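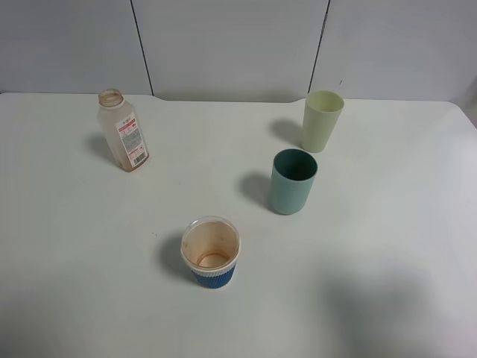 When should shared tables in the Arel Building be cleared? By 6 p.m. each day, including days when the room is booked again the next morning.

The Office of Building Services has updated its guidance on drinkware left in common rooms. The main points are set out in this thread. The guidance applies to all eight floors and takes effect in May.

Paper coffee cups are to be emptied at the sink before they are thrown away. The liners in the Oshima Room bins do not hold liquid well, and leaks account for most of the carpet cleaning requests we receive.

Plastic bottles go in the recycling bin once they have been emptied and rinsed. A bottle with residue on the inside should be rinsed twice. If the residue does not come off, place the bottle in general waste.

Labels may stay on. Our hauler, Jindenus, accepts bottles with paper or plastic labels attached. Caps may be screwed back on or dropped in the same bin.

Reusable tumblers, such as the yellow-green and teal ones, belong to the shared kitchen stock. Please return them to the rack beside the dishwasher. They should not be kept in offices or desk drawers.

The building bought 719 tumblers last year. Replacements are ordered through Gurneo and usually take three weeks to arrive, so floors that run short may have to wait.

Staff collected 2,820 abandoned cups and bottles from meeting rooms over the same period. Most were found on tables — fewer on windowsills and in stairwells.

"We ask each group to leave the table as it would wish to find it," said Gaetano Fiore, manager of Building Services. "A minute at the end of a meeting is usually enough."

Spray and cloths for white tabletops are kept under the sink on every floor. Please do not use scouring pads, which dull a matte surface.

Groups that need extra bins for an event should write to Tsutomu Nishimura at the service desk by noon on the Wednesday before. Requests received later will be met if bins are available.

Printed copies of the guidance are available at the front desk.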